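Simulation logging rules: second version now in use

The second version of the Flernlow recording rules came into force on 6 Feb 2025 and applies to all simulated runs made for the Bomeretti kitchen project. The first version covered real arms only, and people at the Sondville office had been filling the gaps in their own way.

The main change concerns camera views. Each run must now be saved with every view that was switched on, including those that show very little. In the past, some of us deleted the plain ones before upload. A reviewer then had no means of telling whether a camera had been left out by choice or had failed. Of the 2,445 runs checked for the audit, 394 had at least one view missing.
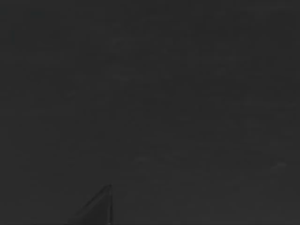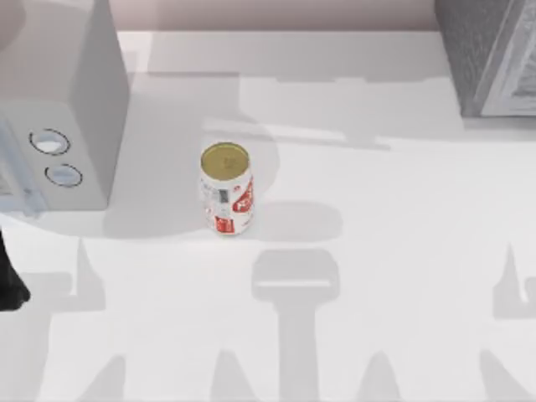 Two rendered views from the kitchen setup: a gripper fingertip against dark grey, and the counter with a single can.

Shadows are the second point. Lighting settings must be written into the run file, and they must stay fixed from the first step to the last. If you want to vary the light, do it between runs and give each one its own entry.

Object names should come from the shared Zaidi list. Please don't make up your own — 'can', 'can2' and 'drink' were all in use for the same model last June, and merging them took far longer than it should have.

Older runs don't need to be redone, but they must carry the tag 'v1'. Batches are still limited to 1,000 runs each. Questions about tagging should go to the shared inbox with the batch number in the subject line.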